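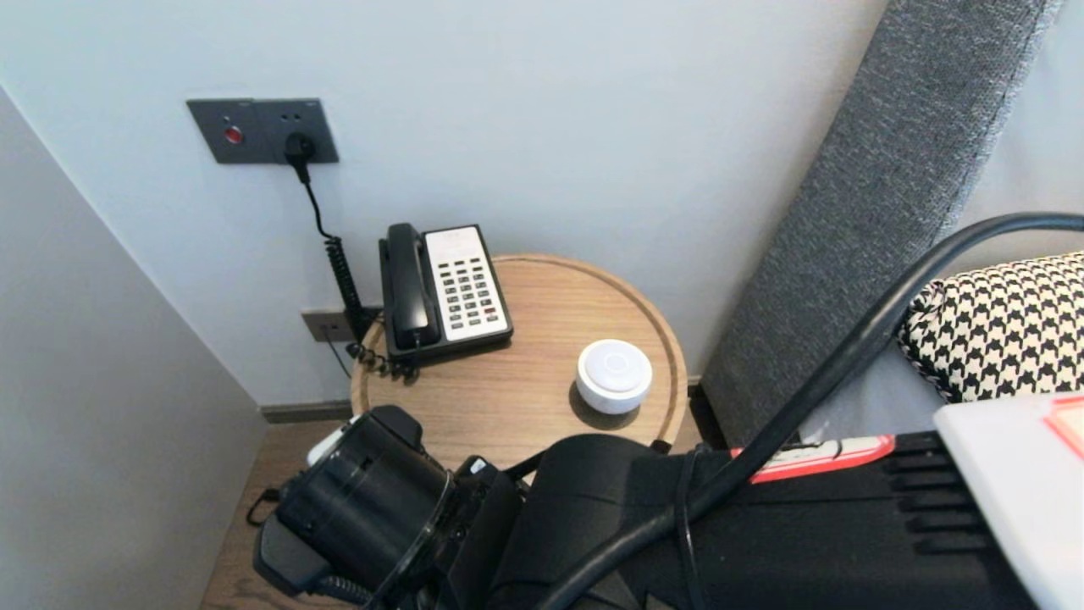

List Home | Browse Threads | Post | Log In
Search this list: Go

Filed under: Small Lodging > Phones and Wiring

Subject: Re: dropping the landlines in guest rooms?

> We have been quoted 855 a year to keep the analog lines
> going at Floseck. Guests hardly ever pick them up. Has
> anyone here pulled the room phones out completely, and
> did you regret it? Also wondering what you did about
> the front desk line.

We went through the same thing at Khondokar two winters ago and ended up keeping the phones but getting rid of the lines. I'll put down what we did in case it helps.

The carrier's bill was the problem, so we bought a secondhand phone switch and ran the rooms off that. It cost 617 with the power supply. Room to room and room to desk calls now cost nothing. Outside calls go through one internet line at the desk. Most of our guests use a cell phone for those anyway.

Before you sign anything, read your fire and emergency rules. Where we are, a phone in a guest room has to reach emergency services without a prefix, and the call has to show which room it came from. Ask whoever sells you the switch to set that up and then test it with you. Call the non-emergency number first and arrange a time for the test. Ours was done on a Sunday morning when the house was nearly empty. 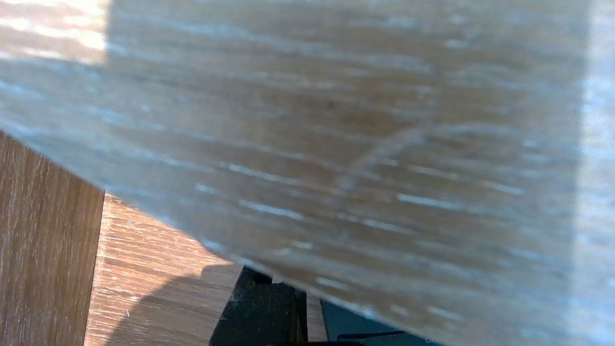 Wood grain, close up, with the sun on it.

Power is the other thing. The old lines carried their own, so a phone worked in an outage. With the switch, everything dies when the power goes unless you have a battery. We use a Voltova unit in the linen closet and it holds for most of an evening. Write the date on the battery when you put it in - I did not, and had to guess later.

On wiring, the existing pairs in the walls were fine. We relabeled the block in the basement and found two rooms crossed, which explained some complaints from years back. Buy more handset cords than you need. A box of 100 was cheaper than ordering them in small lots, and they do get pulled and twisted.

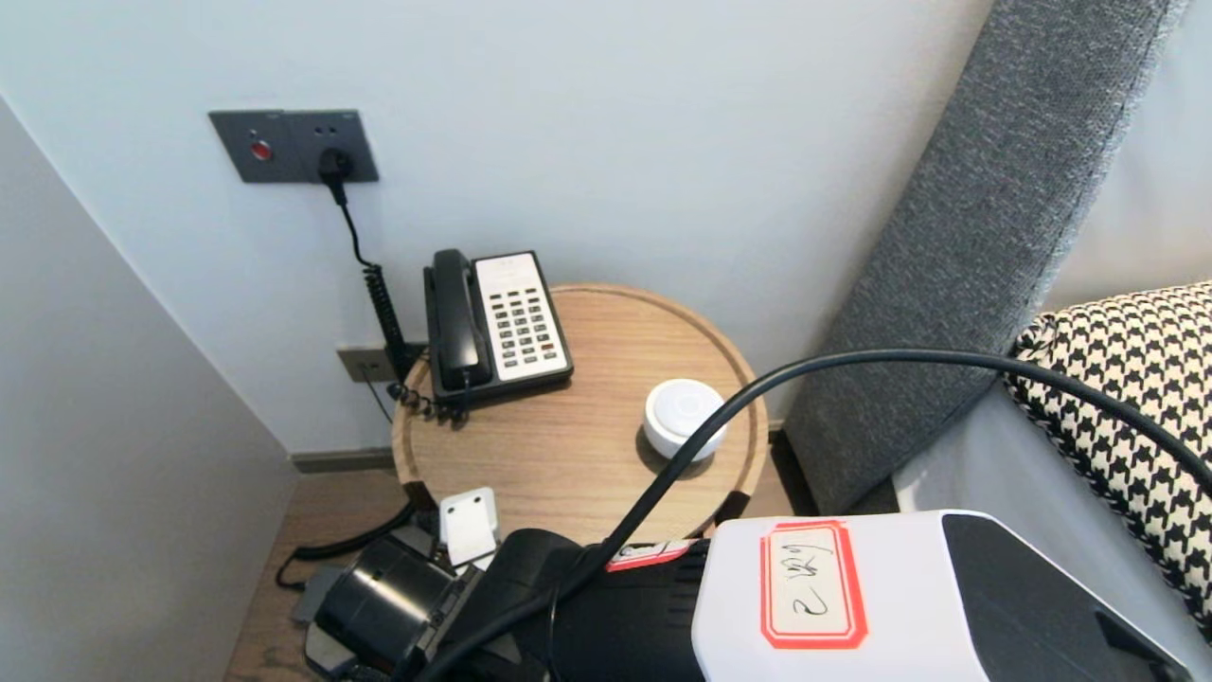

(Photo: Plundora Rooms)

As for pulling the phones out completely, I would wait. Older guests like having one by the bed, and it saves people walking down in their socks to ask for towels. Plain corded sets are easy to find used. Skip the cordless kind, the bases need charging and the handsets wander off.

For the front desk, keep your old number and have it moved over. Allow a few weeks for the transfer and don't cancel the old service until it is finished. If you do print new cards, order the 500 after the move and not before.

I can send the wiring sheet if you want it. It's handwritten but readable.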